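Gripper day at the Skolora workshop
Sunday, June 21, 2020

Mok is back on its bench at Skolora after a long and rather pleasant weekend of upkeep, and we're very glad to have the arm with us again. Margit Brekke took the gripper apart on Saturday morning, cleaned the linkages on both sides, and went over every screw with the small driver, which she does more patiently than anyone else we know. The old finger pads had done 34 weeks of sorting work for Bemalach and had certainly earned their rest – the new ones are flat black paddles, squared off at the tip.

Folke Hellström then spent over two hours on the wrist camera, trying the light at different settings above a plain gray surface with the fingers held apart. He would still like to bring the brightness down a little, and he'll get to that before the sorting jobs start up again.

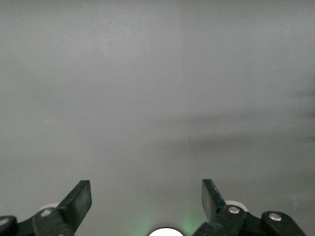 Next on the bench
The Cestard feeder comes in for new belts. If you have a spare tensioner at home, Margit would love to hear from you!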